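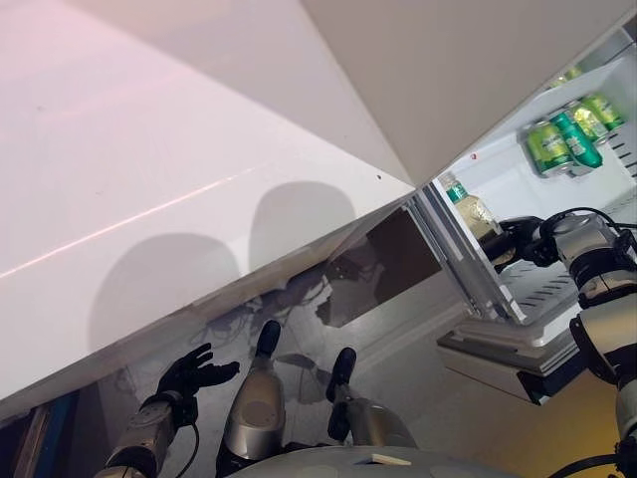 Ticket 856: right hand lets go early, kitchen cell
Site: Codgate
Status: open

Reported in March. On bottle picks from the fridge, the right hand sometimes opens before the wrist is clear of the shelf. Log shows error 362. Left hand is fine.

Checked cable slack between elbow and wrist. The loop was snagging at full reach, so I re-tied it with more play. Re-zeroed the fingers and reloaded the Binen grip profile. Error came back after more than 726 cycles.

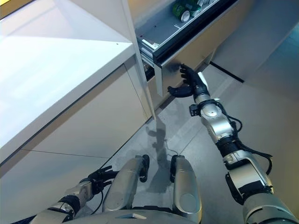
Drawer task uses the same wrist angle, so run it as well before closing. If 362 shows up there too, swap the wrist harness.

2 comments

Related tickets
Mahama cell: thumb drift after restart
Misadville: head camera offset

Back to top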